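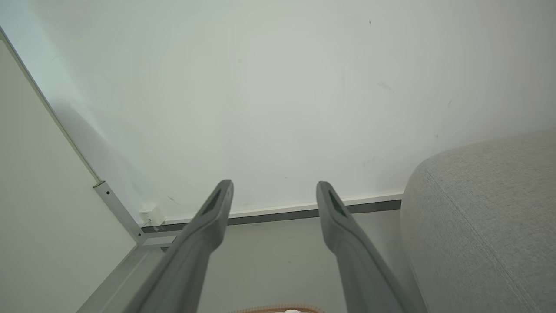 Gripper fingers seen from the wrist camera, white wall behind.

Lists > Asel Shared Workshop > Arms and Grippers > Re: finger spacing

Hi Erasto, and hello to everyone else who has been following along,

Thank you so much for writing back, and sorry I've been slow (the week got away from me). You wrote on Sat 22 February:

> Abena, are your fingers still the long gray ones with the slot
> near the tip? On my Cirnlow I lose the tips from view
> whenever the jaws are wide open. How do yours look?
> - Erasto Mollel

Yes, still the long gray ones, and I'm quite fond of them by now! With the jaws apart I get both tips in view and plenty of floor and baseboard between them, so I can line up on something low before closing. My camera bracket is tilted 5 degrees further down than the Erketti drawing shows - you might try that before you print anything new. I went through 2 brackets getting there, and the first was a sorry thing.

What I'd still like to sort out is the wall. A big pale surface gives my tracking code very little to hold on to, just a few small marks, and I'd love to hear how you've handled that at your place.

I can bring my spare bracket to the March meetup if you'd like to borrow it.

Warmly,
Abena Issahaku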